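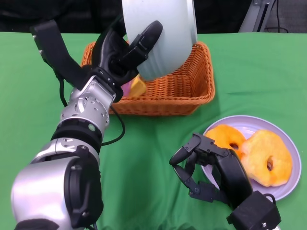
What goes in the basket and what goes on the plate?

Cake slices go in the orange basket. Donuts go on the round plate, and the pale bowl stays on the table for carrying pieces from one place to the other.

The wording comes from the revised layout sheet for the Gralolo pastry set, which went into use at the Lowther toy library on 22 Jun 2023. It replaces a sheet that listed the contents of the set but did not say where any of them belonged. Borrowers returned the set packed in several ways, and desk staff had to empty the basket onto the counter to check it.

The set is a sorting and serving activity for children aged three and up. It holds eight pieces of play food, a woven basket, a plate, a bowl and a green tablecloth. The cloth is spread first. It is part of the set and should not be swapped for one from home, as the plain color makes small pieces easier to find at the end of a session.
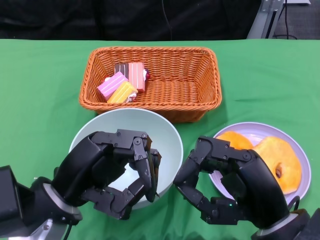
Urnby Libraries | Toy Lending and Play Materials

The cake slices differ in color and layering, and the sheet now names each one by its main color. The pink slice with cream stripes and the pink slice with the cherry were often entered as the same item on the old return slip. They have separate lines on the new one.

Slices are grouped at one end of the basket, leaving the other end clear for whatever the child adds next. Standing or lying down are both acceptable. The toppings are the weak point of the set – a slice should be picked up by its sides, and a loose cherry or cream dollop should be reported at the desk. Do not glue it at home.

"People were packing it carefully, just not the same way twice," said Lindsay Henare, who looks after play materials at Lowther. "With the sheet in the lid I can check the set in 2 minutes." 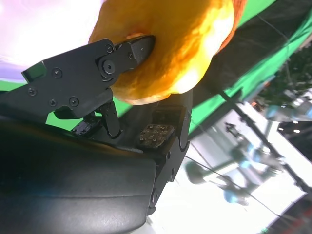 Donuts and cleaning

The donuts have a textured surface that holds crumbs and dust. Wipe them with a damp cloth and let them air dry before they go back on the plate. They must not be soaked or put in a dishwasher. The bowl and plate may be washed by hand in warm water. The basket is brushed out dry, with attention to the weave along the floor and under the rim.

Spare pieces are ordered from Flalis, which has supplied the library's play food since February. Replacement normally takes one week. A set with a missing piece can still be lent if the slip is marked, but a set without its basket is held back.

The loan period is unchanged at three weeks, with one renewal. Sets that have been out of circulation for 90 days are checked and cleaned again before lending. The toy library's catalog now stands at 1,000 items, and layout sheets for the tea and picnic sets are being drafted in the same format.

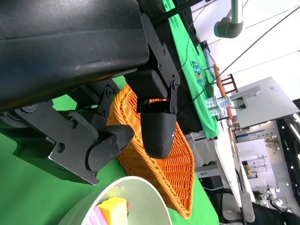 Basket on the green cloth, with a white round container alongside.

Copies of the sheet are kept at the Lowther desk. Borrowers who already have the set at home can ask for one when they renew.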